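工作记录　九月　客房改造小组
地点：Durnness 旧馆二楼样板间，下午两点开始写，断断续续写到晚饭前

先把上次没写完的补上。小双人间的床到底用一米四还是一米六，我们来来回回讨论了好几轮，我自己也改过主意。今天又把两种床垫都铺开试了一遍，一米六的躺着当然舒服，可是靠窗那一侧只剩下一条窄窄的过道，行李箱打开以后人就得侧着身子走，晚上起夜多半要踢到箱子角。一米四的睡两个大人略微紧一些，但房间一下子就松快了，坐在床边还能把脚伸直。我现在的意见是小房间统一一米四，转角那几间面积大的保留一米六，订房页面上把床宽老老实实写清楚，客人自己会挑。以前在 Famthorpe 那边没有写床宽，前台为这件事道了不少歉，想起来还是有点不好意思。

床垫供货方是 Salazar，样品一共送来三款，软的、中等的和偏硬的。我个人偏爱中等那款，躺下去腰有托着的感觉，翻身也不太吱呀。偏硬的那款边缘支撑最好，坐在床沿系鞋带不会往下滑，年纪大的客人应该会喜欢。软的那款第一下很惊喜，躺二十分钟以后我就开始找姿势了，先不考虑。报价单夹在本子后面，单价 1,136，含上楼，不含旧床垫回收，回收要另外谈。 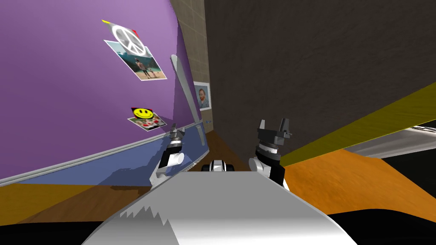
图一　室内，两只夹爪朝上。

接着说卫生间。地暖这次换了温控器，Tikora 的面板，按键比旧的大，字也清楚，老花眼不戴眼镜也能调。我把设定放在中间一档，光脚进去踩了踩，淋浴门口那块瓷砖热得最慢，洗手台下面反而最快。猜测是管路排布的缘故，施工图上淋浴门口正好是一个回弯的末端，间距比别处宽。现在再撬地砖不现实，我的想法是把预热时间提前，客人入住前由系统自动打开，等他们放下行李去洗脸，脚下就已经暖了。提前多久合适还要再记几天数据，这里先空着，以后哪位同事值班，麻烦顺手在后面添一行，写进门时间和脚感就行，不用写得像论文！

毛巾架有一个小毛病，要提醒大家。它和地暖走的是同一个回路开关，客人夜里嫌热把地暖关了，毛巾架也跟着凉，第二天早上毛巾还是潮的。电工的意思是可以拆成两路，墙里预留了线管，不必开槽，只是要多一个面板的位置。我倾向于拆。住店的时候早晨拿到一条干爽暖和的毛巾，这种小小的高兴是很难用别的东西补回来的，我自己每次出门住店都会先去摸毛巾架，可能是职业病。

花洒试了两种。大顶喷的那种水量足，站在下面很享受，可是二楼末端几间早高峰压力掉得厉害，一边洗一边等水，体验反而打折。手持的那种喷面小，压力低的时候也还有劲，清理水垢也省事。建议末端房间全部装手持，其余房间两种都装，中间加一个切换阀。阀门手柄的方向要统一，往左是顶喷，往右是手持，别再出现隔壁房间左右相反的情况，客房部的同事打扫完试水，被浇过不止一回。

隔音方面，靠老街那一面的窗户换了双层玻璃以后，关上窗坐着看书，街上说话声基本听不清了，推垃圾桶的声音还是会传进来，低频的东西确实难办。房门底下的自动门底条装反了一扇，关门时落不下来，走廊灯光从缝里漏进来一道，已经在门框上贴了纸条，等木工来调。走廊地毯选了短绒的，拖箱子过去声音闷闷的，比原来的木地板好得多。

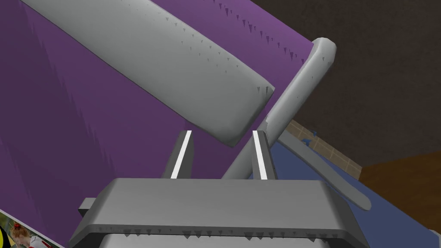

吹风机的位置我们也重新商量了。原来放在卫生间抽屉里，线短，镜子又在另一边，头发长的客人要歪着脖子吹。新的方案是在写字台旁边的穿衣镜下面加一个插座，吹风机收在布袋里挂在旁边，布袋颜色跟窗帘走。这样卫生间抽屉空出来，可以放备用卷纸和针线包。有同事担心吹风机在房间里声音大，影响另一位还在睡的客人，这个担心很有道理，所以卫生间里的插座也保留，让客人自己选。

床头灯我换过三次灯泡了，终于觉得顺眼，色温 3,000，看书不刺眼，也不至于黄得像老照片。灯的开关一定要躺着就能摸到，原来那个藏在床头柜后面，我自己伸手找了半天才找到，更别说第一次来的客人。总开关放在进门处和床头各一个，夜灯单独一路，不受总开关控制，感应的，脚一落地就亮，亮度调到最低一档就够了。

无线网络在小房间里信号满格，转角大房间的卫生间里掉得厉害，墙太厚，老房子就是这样，漂亮也是因为墙厚，麻烦也是因为墙厚。打算在走廊尽头补一个接入点，线从吊顶里走，趁着检修口还没封，最好这个月内办完，封了以后再开又要补漆，补过的漆颜色总是差那么一点点。

房价的事情本来不归这本子管，可是下午茶的时候又聊起来了，顺手记两句。小双人间定价低一档，我是赞成的，但配置不应该跟着低，地暖、毛巾架、床品都和大房间一样，差的只是面积。订房页面的文字我改了一稿，把“经济型”三个字拿掉了，看着让人没精神。换成直接写面积和床宽，再加一句窗户朝哪边，朝院子的安静，朝街的早上有阳光，各有各的好。

早餐送房的托盘也顺便试了，20 份一轮，电梯来回两趟能送完，粥的盖子要换成带扣的，现在这种一过门槛就往外溢，托盘布洗起来很费事。茶壶嘴朝里放，拐弯时不会碰到门框。

待办，按我想到的顺序，不分轻重：
毛巾架单独拆一路，跟电工约时间。
门底条返工。
问 Salazar 旧床垫回收怎么算，要书面的。
切换阀手柄方向统一，装之前先在墙上贴箭头。
Tikora 温控器的说明书缺中文页，问他们要一份，实在没有我们自己写一张小卡片放在台面上，字大一点。
走廊接入点。
朝街那间的窗帘轨道少 7 个滑轮，五金店说明天到。

另外，样板间冰箱里那盒牛奶是我的，谁口渴了尽管喝，喝完在门上的纸条打个勾，我好再买。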